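Noswood Stores: The Work at the Shelves

Picking from the compartments, in simulation. The black two-finger gripper is at a white bottle with a small blue cap, which is leaning over in its shelf compartment. 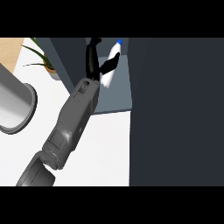
Bottles and small containers

A white plastic bottle is a good example of what our pickers handle for most of a shift. The stores at Noswood hold 708 product lines and a large share of them are bottles, tubs and other small containers for cleaning and laboratory supply. They are light and easy for a person to pick up. They are harder for an arm when they lean or have slid to the back of the compartment, or when the one next to them has fallen across the cap.

A leaning bottle is therefore one of the standard starting positions in our simulated picks. Others are upright, lying flat with the cap to the front, and lying flat with the cap to the back. Kokilen, who supply the simulation software, set up the first positions and our own staff have added more from what they find on the shelves.

Background to this page

The stores are in the older building on the Ortuño site. 32 people work there over two shifts, picking, packing, booking in deliveries and keeping the shelves straight. Last year the company decided to buy a Dranix arm for the small-container aisle. This page was put together for staff who have asked what the arm will do and what it will mean for their own jobs. It is kept on the stores noticeboard page and will be added to as the project moves on.

What the arm will be used for

The arm will pick single containers from open compartments and place them in an order tray. It will cover 34 compartments to begin with, all in the small-container aisle and all at waist height or a little above.

It will not be used for full cases, glass, or anything with a hazard label that requires a second signature. Those stay with the pickers, and the rules for them are the same as now.

The first period of use will be on the early shift only. The late shift will go on picking the aisle by hand and the two sets of pick records will be kept apart so that they can be compared.

Starting in simulation

Shelf picks are tried in simulation before they are added to the list for the real arm. A pick goes on the list when the test team and the stores supervisor have both signed for it. If either of them is unhappy it goes back, with a note of what was wrong.

The notes are written by people who know the aisle, and some of them are quite short. "Would knock the neighbour over" is one. "Nobody puts it back like that" is another, and that one led to a starting position being dropped. A longer note asked for the approach to come in lower on tall bottles, as the pickers do themselves, and the approach was changed for the whole group.

Narrow openings between tall side panels have taken up the most time. The arm has to come in at an angle and there is not much room for the wrist. In the stores a picker turns a shoulder and reaches round without thinking about it.

Changes to the picking job

Trinidad Alcaraz has been stores supervisor for the whole of the project so far and was a picker in the same aisle before that. Her account of the change is below, as given to the staff meeting.

"The part that goes is the repeat picking, the same small items over and over. The part that comes in is looking after the aisle so the arm can work in it. That means facing up the shelves, clearing what it leaves, and deciding when to stop it. It is more walking about and less standing in one spot. Some people like the sound of that and a couple have told me they don't – they like a steady list and their own pace. We have said they can stay on cases and hazard lines, and that stands."

No posts are being cut in the stores as part of this project. Two posts change title, from picker to aisle operator, and both were offered inside the team first. The pay grade for aisle operator is one step above picker. Anyone who takes the training and covers the role for a shift is paid at the higher rate for that shift.

Pick rates

Several people asked if their own pick rates will be measured against the arm. They will not. Individual rates are not part of the comparison, which is made on the aisle as a whole: orders completed, items dropped, items put in the wrong tray, and time spent putting the shelves straight afterwards. The last of these was added at the request of the late shift.

Training

Training for aisle operators takes two days. The first is in the meeting room with the simulation on the large screen, going through picks and stopping them at different points. The second is in the aisle with the supplier's engineer.

All other stores staff will have a shorter session covering the stop buttons, the floor markings and what to do with an order tray that has been left part filled. Packers should come to this as well, as the trays come to them.

Points still to be settled

Where the finished trays are left. The early plan puts them at the end of the aisle, which blocks the route the late shift uses for the pallet truck.

Who tidies a compartment after a failed pick. At present the aisle operator is down for it, but at busy times the nearest picker would be quicker.

Lighting. The back of the deeper compartments is dark in the afternoon. New strip lights have been priced and not yet ordered.

Noise. The supplier has given us a figure for the arm on its own. We have asked for one with the tray conveyor running.

Comments and corrections

Comments can be left in the book by the packing bench or given to Trinidad Alcaraz directly. If you have come across an awkward position on the shelves that you think the arm should be tried on, write down the compartment number and how the item was lying. A rough sketch is fine.

Page last updated 7/9/26.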